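Celtport Community Help Desk
Ticket: Space heater keeps tripping the breaker in the back room
Opened: 2019-02-18
Status: Answered, waiting on customer
Submitted by: Margarida Abreu

Hello everyone, and thank you in advance for reading all of this. I know I go on a bit, but I would rather give you too much than have you write back asking for more!

The trouble is with my Pramura oil-filled heater, the tall one with the dial on the side. It ran beautifully all through January and then last week it started tripping the breaker after 15 minutes or so of running on high. On low it will go all evening without a peep.
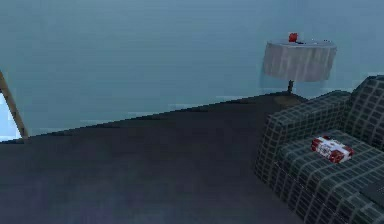
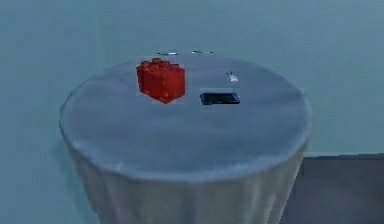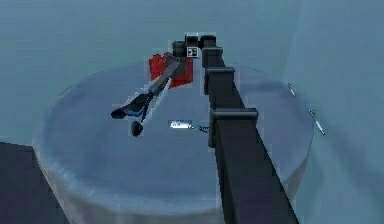 Dexter Van Dusen replied:
Hi Margarida, and please never worry about writing too much, it makes our job a good deal easier. A heater that behaves on low and trips on high usually points to the circuit being overloaded before it points to the heater itself. Could you tell me what else is on that same breaker? The simplest way is to switch it off and walk through the house to see what has gone quiet. Please also feel the plug and the wall plate after a few minutes on low. Slightly warm is fine. If either one is hot, unplug the heater and leave that outlet alone until an electrician has looked at it.

Margarida Abreu replied:
Well, that was an education. I have lived here 9 years and had no idea the back room shares a breaker with the hallway and half the kitchen counter, including the outlet where the Urik kettle lives. My sister gave me that kettle at Christmas and it boils in no time at all, so I suppose it must be drawing plenty. I do like my tea in the evening, right when I have the heater turned up — you can see where this is going, I think.

The plug felt barely warm. The wall plate was cool.

I should own up that I have been using a Kingi extension cord as well, the thin white kind, because the heater's own cord does not quite reach where I like to sit. Is that all right?

Dexter Van Dusen replied:
You have very likely found it. A kettle and a heater on high are both big loads, and one household circuit is rarely happy carrying the two together. Move the kettle to an outlet on a different breaker and try the heater on high by itself, staying in the room with it.

About the extension cord, I'm afraid I have to be the spoilsport. Please stop using it today, even if everything else works out. Thin cords can overheat under a load like that, sometimes under a rug where you would never notice. The heater should go straight into the wall, and not into a power strip either.

If it still trips with nothing else running, stop there and leave the breaker off until somebody can come out. And please don't let anyone talk you into fitting a bigger breaker — the one you have is sized to protect the wiring in the wall.

Margarida Abreu replied:
The cord is in the drawer and my chair has been moved closer to the wall. The kettle is now across the kitchen beside the toaster, which I will remember not to use at the same time. I'll run the heater on high tonight with my book and write back in the morning. Thank you, Dexter, you have been very patient with me.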